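Does a Magazine File Belong in the Kitchen? Testing a Popular Storage Tip

Larkum kitchen storage project, final report

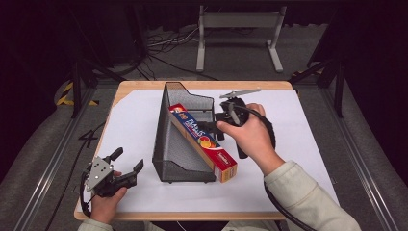 1. Why we looked at this

The tip is all over home organizing sites: buy a mesh magazine holder, put it in a cupboard, and store your boxes of wrap and foil in it. The Pledport blog calls it a fix for "every drawer that won't close." We had our doubts. A magazine file is shaped for magazines, and a box of plastic wrap is long and narrow.

2. What we did

We set a black wire-mesh holder on a small table covered in white paper and tried it with a red and blue box of plastic wrap. Leaned diagonally, the box has its upper end tucked into the back of the holder and its lower end sticking out past the front. We then tried the idea in 2 home kitchens from February on, with a budget of $10 for each.

3. What we found

The Nyitrai kitchen kept its holder in use. The Wilex Street kitchen gave up and put the wrap back in the drawer beside the stove. Both households complained about the overhang. On a shallow shelf it gets in the way of the door, and turning the holder sideways uses up the space you were supposed to be saving.

The mesh is easy to see through, but we are not convinced that matters much when the label is on the box anyway.

4. Limits

Two kitchens prove very little. We did not test foil or parchment, and we only had one style of holder. Somebody with deep cupboards may well get a better result.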